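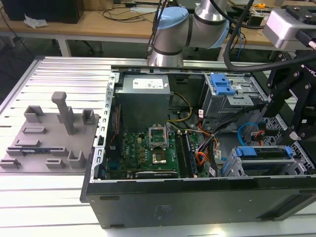 Bonjour à toutes et à tous,

Merci Tamara pour ta réponse, et pardon d'avoir tardé, la semaine a été longue à l'atelier. Je reprends donc le fil sur le démontage automatique des vieilles tours, que nous avons fini par appeler Romari (l'idée est de Hadi, je n'y suis pour rien). La table à profilés est enfin à la bonne hauteur pour le bras, et j'ai recommencé avec une tour Dell couchée sur le côté, panneau ouvert, le levier du socket relevé et plus de processeur dedans. Le support gris imprimé en 3D est posé à gauche du boîtier, avec ses pattes en U. J'en suis à la version 13, et je crois que celle-là, je vais la garder !

Le 22/02, Tamara Radu a écrit :
> Chère Afaf, j'ai lu ton compte rendu avec grand plaisir. Une
> question tout de même : pourquoi ne pas commencer par les câbles ?
> Chez nous, à Sornero, c'est toujours là que la pince s'accroche.
> Et quelle vitesse utilises-tu pour l'approche ? Georges Srour me
> dit qu'il ne dépasse jamais 500 dans le réglage de Danilum.

Tu as raison pour les câbles, et je te réponds un peu longuement, comme d'habitude. J'avais d'abord écrit la séquence dans l'ordre où je démonte à la main, c'est-à-dire la mémoire, puis les disques, puis la connectique. Avec des doigts humains, on écarte un fil sans y penser – une pince, elle, ne sait pas qu'il est là tant qu'on ne le lui a pas dit. 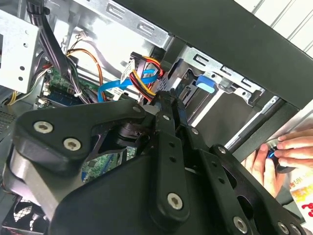

Pour l'approche, je suis à 522 dans Danilum, donc un peu plus vite que Georges, mais je redescends dès qu'on entre dans le boîtier. Le passage qui me donne du souci est celui du milieu, sous la cage des lecteurs. Le câble SATA bleu y passe sous les fils d'alimentation rouges, jaunes et noirs, et les doigts de la pince pointent justement de ce côté-là. Il y a aussi les petites étiquettes blanches accrochées aux câbles, que ma détection prend volontiers pour des connecteurs. Randa Haddad me conseille de les masquer dans le programme, et j'aimerais bien avoir votre avis avant de m'y mettre, surtout ceux d'entre vous qui ont déjà travaillé avec des tours de cette famille.

J'ai mis le fichier du support dans le dossier commun, sous le nom Nseir-573. Si quelqu'un l'imprime, qu'il me dise s'il retrouve les mêmes cotes, mon imprimante est un peu capricieuse en ce moment.

Tamara, pourrais-tu m'envoyer ta séquence pour les câbles, même en brouillon ? Je la testerai volontiers telle quelle.

Bien amicalement, et bon courage à ceux qui soudent ce soir,

Afaf Matar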